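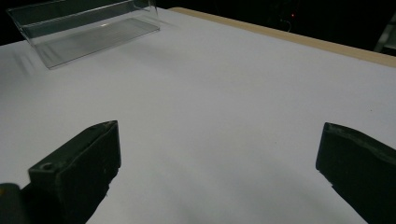 Handheld gripper demonstration

Handheld gripper demonstration is a way of gathering examples for a robot learning system. A person holds a gripper fitted with a camera and does the job by hand, and the recording is later used to train a control policy. The method is cheap and quick to set up. Claims made for it often go further than the published results.

Background

The best documented case is the Julolia collection, made at a workshop in Istley under Joana Nogueira. It holds 3056 recordings of short tabletop jobs, most of them involving small objects and a clear plastic tray on a white table. Early write-ups called the collection "diverse." Mahsa Tehrani, who reviewed it the following August, disputed the word. By her count 1583 of the recordings used the same table, the same lamp position and the same tray, and she argued that a policy trained on them might learn the table as much as the task.

Clear plastic is a known weak point. A tray of this kind takes on the color of whatever it rests on and shows up mostly as bright lines along its rim and corners. The Julolia notes treat this as a useful challenge. Tehrani's review treats it as an untested one, as no comparison with an opaque tray was ever reported.

Two-handed recording

Later sessions used 2 grippers, each with its own camera. A typical starting layout puts a small white ball near one gripper, the tray farther back, and the second gripper over the rim of the tray. Supporters say the two views make up for each other's blind spots. The evidence is thin. Martim Calado trained policies on one view and on both, and found a difference in only one task out of 7.

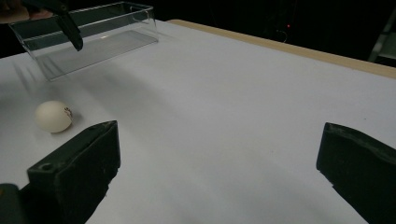 Criticism

Catarina Valente has objected to the practice of dropping failed attempts before release, which leaves users unable to judge how hard a task was for the person doing it. Leonor Prata, who worked on the collection, replied that failures were kept but not labeled. The unlabeled files have not been made public.

A second complaint concerns transfer. A human wrist moves in ways many robot arms cannot copy, and the share of recordings lost for this reason is seldom stated.

See also
Kimwood gripper
Peixoto tray test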